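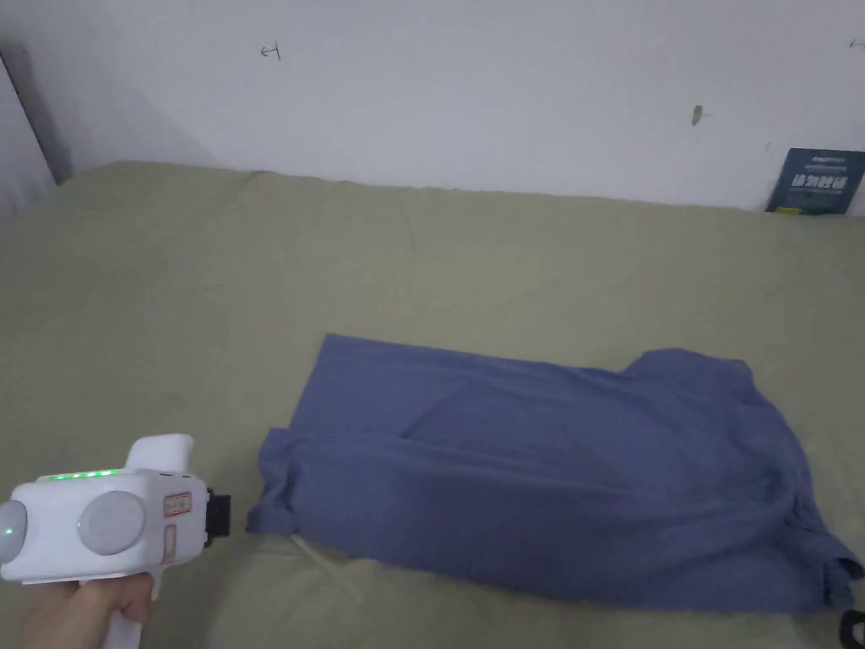 Baltazar Orozco writes that his set has been through 40 washes and still hasn't pilled, he wants a second one before December.

Tarnside Sheet Set – back in stock

Fitted, flat, 2 pillowcases. Deep pockets, fits most matresses. Wash warm, tumble low, no bleach. Comes out soft, iron if you must.

Queen and king only for now – twin is on order from Padent. 312 sets left in the warehouse. Returns within 9 days, unwashed, in teh bag.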